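The Club That Argues Over Shortbread

By Ignacio Esposito
2020-07-05

I'd been in the room four minutes when someone handed me a clipboard and told me I was scoring. So much for the quiet reporter in the corner!

Flurno is a student robotics club, and its big project this year is called Droseo (the name came out of a very long lunch, and I got a different explanation from everyone I asked). The idea is simple enough to tell your gran: two robot arms, one table, a bunch of ordinary stuff, and a program that has to sort out what goes where. Doing it is another matter. They started in March with 8 members and 427 lines of code, most of which, I'm told, was rubbish and has since been binned.

Bujar Hodžić runs the programming side and talks faster than I can write. He loves the drawers. He'll go on about drawers until you start looking at your own kitchen differently, all those handles and how you never think about your fingers. His favourite argument is with the rest of the club, over whether the arms should take turns or work together, and I heard it twice before morning tea. 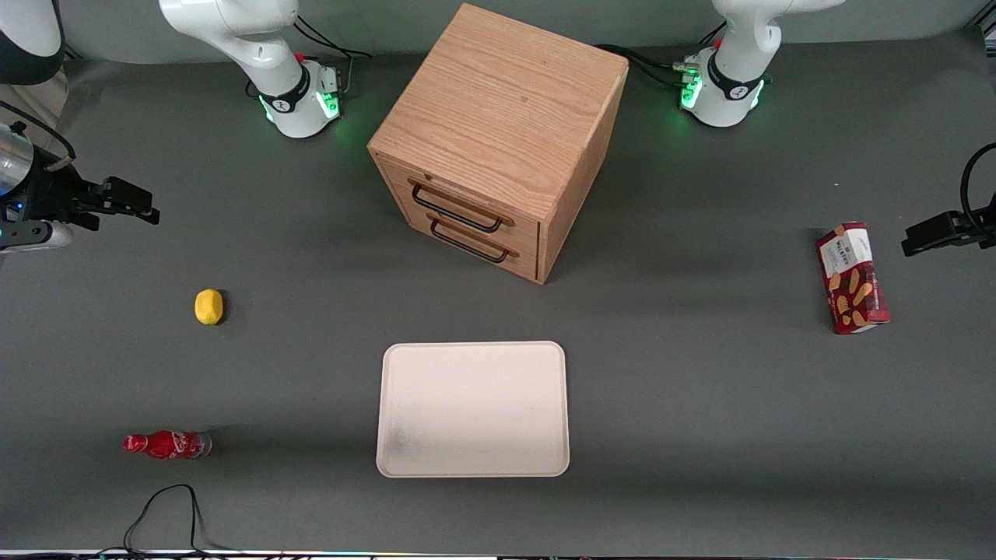

The Droseo table, with both grippers open and the tray still empty.

I'd have guessed the bottle was the hard one, lying on its side like that. Bujar reckons it's the shortbread. Squeeze a carton too hard and you've got crumbs, and the club has a firm rule that whoever wrote the code eats the crumbs.

The whole season runs on a budget of $800, so there's a lot of borrowing and a lot of groceries. Next up is the Uleck Cup, where they'll meet their old rivals from Jafri, who beat them last time and apparently still bring it up. I've been asked back to hold the clipboard. I said yes before they'd finished asking.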